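GIVORSIDE, December — Wastell, the neighborhood baking school on the Givorside waterfront, is opening its doors to home bakers this winter with Cunda Mornings, a new series of classes devoted to bread for the breakfast table. Sign-up is open now, and we couldn't be happier to share what's been rising!

The idea grew out of a simple love of toast. Plenty of people learned to bake a round sourdough loaf over the past few years, and plenty of them found that it isn't always what they want at seven in the morning. Cunda Mornings is about the other breads: soft sandwich loaves that slice clean, seeded rye, cinnamon swirl, oat and honey, English muffins split with a fork, and the sesame rings that gave the bakers at Dursun their start.

Dursun, the family bakery two streets up from the school, is our partner for the whole series. Its bakers will teach half of the classes and have opened up their recipe book for the rest. They're also milling the flour for the whole wheat sessions, and if you've never smelled flour on the day it was ground, you are in for a treat.

Classes run in the morning, starting at 8:30, and every one of them ends with breakfast. Bakers mix and shape their own dough, which goes home with them in a tin for its final rise, and then everyone sits down to loaves that the teachers baked earlier. There will be butter (a lot of butter), marmalade, white cheese, olives, tomatoes, and a big pot of tea.
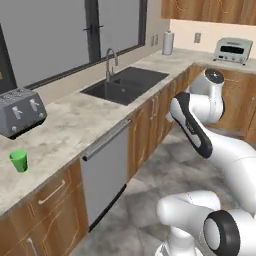

Bakers who joined the fall trial classes told us the breakfast was the part they kept talking about afterward, and one wrote in to say that she "had no idea my own bread could taste like that the next day, and my kids have stopped asking for the bag from the store." Another asked for a whole class on day-old bread. We loved that suggestion, so it's on the schedule, with French toast, bread pudding, crisp crumbs for pasta, and a savory bake with leeks and mustard.

Each class takes up to 100 minutes of hands-on time, plus breakfast. No experience is needed. If you can stir a bowl of oatmeal, you can make the oat and honey loaf, and the teachers will happily walk you through kneading as many times as you like. More practiced bakers may want to look at the laminated brioche and the long-fermented rye, both of which ask for a little patience and pay you back in flavor.

The series also comes with a printed booklet, and this is the part we've been fussing over for months. It covers storing bread (paper first, then a box), slicing for the freezer, reviving a stale crust, and how thick to cut each loaf for toasting. Rye likes a thin slice and a longer toast. Brioche wants a thick slice and a close eye, as all that butter and sugar browns in a hurry. There's a page for kitchen notes at the end of every recipe, because ovens differ and so do tastes.

Wastell has printed 400 copies for the first season. Every baker gets one at class, and the remaining copies will be given to the Givorside branch library, where they can be picked up for free at the front desk.

For families, we've set aside 2 sessions where children bake alongside an adult. These are the English muffin class and the cinnamon swirl class, both a bit louder than the others and a great deal of fun. Step stools and small aprons are provided. Please let us know about any allergies when you sign up. All of our classes use wheat, and several use sesame, milk, and eggs.

Sign-up is at the Wastell front counter or over the phone during school hours, and Dursun has paper forms by the register. Bring an apron, a loaf tin if you have a favorite, and a clean dish towel to cover your dough on the way home. Street parking fills up early near the waterfront, but the bike racks by the side door usually have space.

Media are welcome to sit in on any class, breakfast included. Please contact the Wastell office ahead of time so we can set a place for you.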